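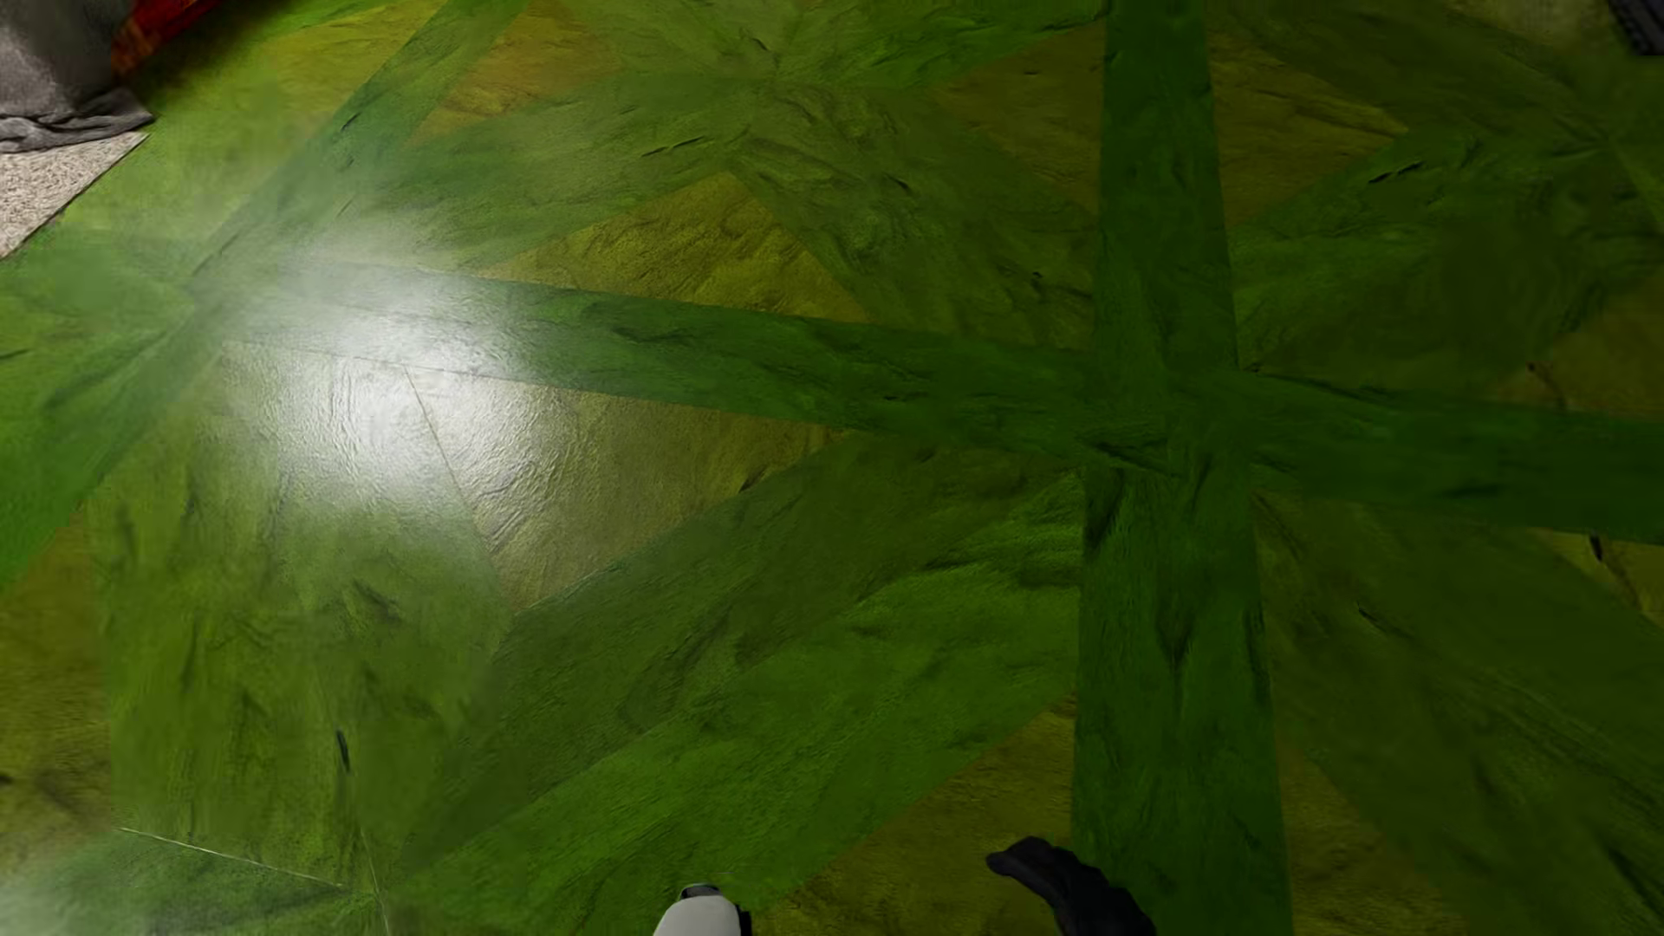
I've been selling floor paint and stain for long enough to know that most people come to me wanting grey. Grey for the hall, grey for the utility room, a slightly different grey for the stairs. So when I started mixing the Nistosari range I made a rule for myself that there would be no grey in it at all, and the first colours I got properly right were the greens. If you like the idea of long bands and wedges running across a floor, going from emerald through moss and olive into mustard yellow, then you're my sort of customer and you should keep reading. If that makes you feel a bit queasy, no hard feelings, the clear finish is on the next page and it's very nice.

Nistosari Floor Stain - the green set

The set is four tins: a dark green, a moss, an olive and a mustard. They're made to be used together, but you can buy any of them singly and plenty of people do. The mustard on its own on a set of narrow back stairs is a lovely thing. I mix everything here at Steltdale in small batches, so if you're doing a big room please order all your tins in one go and stir them together in a bucket before you start. I do my best to keep each batch the same as the last, but my eye is my eye, and you'll notice a small difference across the middle of a floor far more than you'd notice it between two rooms.

It's a stain, so it sinks in and the grain carries on showing. People ring up and ask if it will cover an old knot or a burn mark. It won't. It'll make it green. If you want something that hides what's underneath, you want my Gbeho floor paint, which goes on thick and comes in most of the same colours.

What you get

Each tin is 300 ml. On bare, sanded softwood one tin does about 8 square metres with a single coat. Old dry boards will drink more than that, and hardwood will take less. The full set comes with four tins, a stirring stick, a pair of gloves and a printed sheet with my notes on it (much the same as what you're reading now, with fewer opinions).

Price is £39 for the set of four, or singles at £11 each. Postage is on top. I can send to most of the UK, but the Highlands and islands take longer and I'll ring you if the courier wants something silly for it.

Before you start

You need bare wood. I know everybody skips to the fun part, but stain can't get through old varnish and it'll sit on top looking sulky and then come off on your socks. Sand back until there's no shine left anywhere, hoover, then go over it with a damp cloth and leave it overnight.

Then do a test patch. Inside a cupboard is good, or under where the sofa's going. Pine goes brighter than you'd think and oak goes browner, and the olive in particular can look like two completely different products. I had a chap send his back because it was "khaki", and he was right, on his boards it was!

Doing a pattern

Draw it on paper first, then draw it on the floor in pencil. Long shapes are easier than small ones and they forgive a wobbly line. I'd start with your darkest bands, the ones that go all the way across the room, and fill the paler wedges in afterwards.

Where two colours meet you've got a choice. For a sharp edge, score along your pencil line with a craft knife, lightly, and the stain will mostly stop at the cut. Tape by itself isn't enough as the stain creeps along the grain underneath it. For a soft edge, don't score at all and let one run into the other while they're both still wet. I like a mixture of the two. If you've got boards or blocks running in different directions you'll find the creeping goes in different directions as well, so watch it.

Work with a cloth for the big areas and a small flat brush at the edges. Wipe off any extra after ten minutes. Two thin coats are better than one heavy one, and leave the first to dry for a full day before you go back to it.

Topcoat

You do need one. The stain has no protection in it. My Gikus floor lacquer comes in matt, satin and full gloss, and they all wear the same, so it's down to taste. Matt is the one I sell most of. Gloss makes the greens look much deeper - and shows every crumb. Three coats for a hall or kitchen, two for a bedroom. Please stay off it in shoes for a week, and wait a bit longer before you put a rug down.

A few things I get asked

Can it go outside? No, the yellow fades.

Can it go on laminate? No.

Can it go on plywood? Yes, and it's very good on it, but go gently with the sander or you'll be through the top layer.

Does it smell? A bit, for a day or so. Open a window.

Will you match a colour for me? Sometimes. Post me a scrap of whatever it is and I'll have a go. There's a £17 charge for that, and it comes off your first order if you like what I send back.

Stock

Updated Friday, November 20, 2020. Moss, olive and mustard are all in. Dark green is down to the last few singles and I'm keeping the rest back for sets. The blue set everyone keeps asking about will be ready in March, I hope.

Orders go through the basket as usual, or ring and ask for Seren Lougher, that's me. Mornings are best.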